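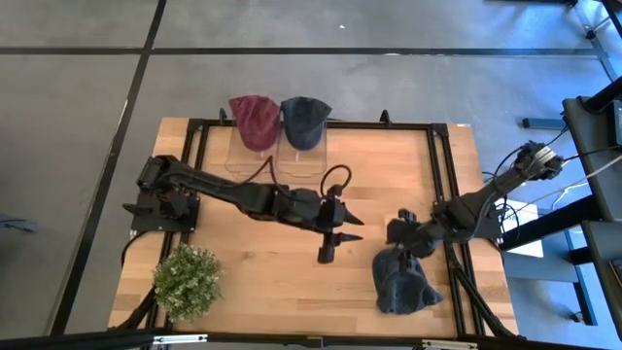 Cap station: two arms, one table, two display stands.

CLEDELL HEADWEAR - RETURNS AND DISPLAY
Monthly safety check, automated handling area
Period: July. Completed by the shift safety rep, with comments.

Marks: OK / FIX / OPEN. An item marked OPEN stays on the sheet until someone with a budget answers it.

1. Arm bases and mounting plates tight
OK. Checked by hand with power off.

2. Table rails, no sharp ends or loose fittings
OK.

3. Cables clear of walkways and of arm travel
FIX. Routing was redone after the June sheet and I still don't like it. The Grustau installer says a loop over the wrist is normal slack. Fine, but I want it in writing how much slack is too much.

4. Emergency stop within reach of every working position
OPEN. Reachable from the front. From the rack side you have to walk around. The Grustau manual calls this "adequate" and doesn't say for whom.

5. Stop test, both arms
OK. Both arms stopped. Restart took two tries. 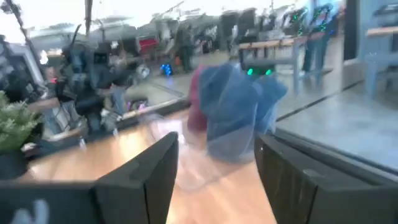
Cledell Safety Sheets, Vol. 3, p. 2

6. People kept back while arms are moving
OPEN. We have no floor marking. Staff cross behind the station because it is the short way to the other benches, and a memo won't change that. Paint would help. I asked for paint in May.

7. Gripper fingers: pinch hazard label in place and readable
FIX. Order new labels. People reach in to straighten a cap without thinking, the same way they would on the old table.

8. Lifting and reaching
OK, with a comment. The sales deck from Hämäläinen promised "no more repetitive reaching." Hanging caps on stands has gone to the arms. Loading bins has not, and one person now does the loading that three people used to share. Wrist complaints have moved down the line with the work. I would not call that a safety gain yet.

9. Bins in good condition, handles not cracked
OK.

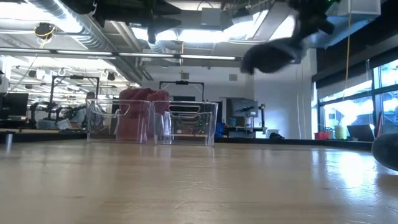
The target for this station is 400 pieces a shift. Last month's total was 3,757, and I was asked to note it here as a success. It is a throughput number and has no place on a safety sheet, but there it is. What I would like beside it is how many times a person had to step in, and that isn't logged. Until it is, I can't say whether the station is safer than the hand table or only quieter.

10. Glare and lighting
OPEN. Operators on the late shift say the wood top shines badly. Ask about a matte mat. Ginovard quoted for one, no reply sent.

11. Training records up to date
FIX. More than 50 hours of training were billed to us. Most of it covered the software. Clearing a jam got one slide.

12. Soft goods: snagging, dropped items, torn stitching

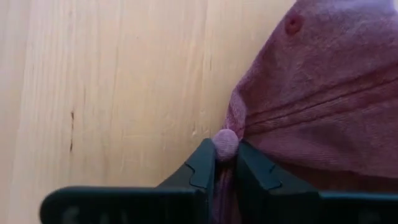
OK for the people, so far. For the goods, keep watching. Knits and brushed fabrics need a light grip, and the setting gets changed between shifts without a note. Whoever changes it, write it on the board - initials and time.

13. Staff consulted about changes to the job
OPEN. There was a meeting at 2:30 in the afternoon, when the late shift is not here. Two people have been told they are "cell attendants" now. Same pay, and no description of what an attendant is responsible for if an arm hits someone. I'm not signing this line until there is one.

Carried over to August: items 4, 6, 10, 13.
To be fixed before the next check: items 3, 7, 11.
Return sheet to the tray by the time clock.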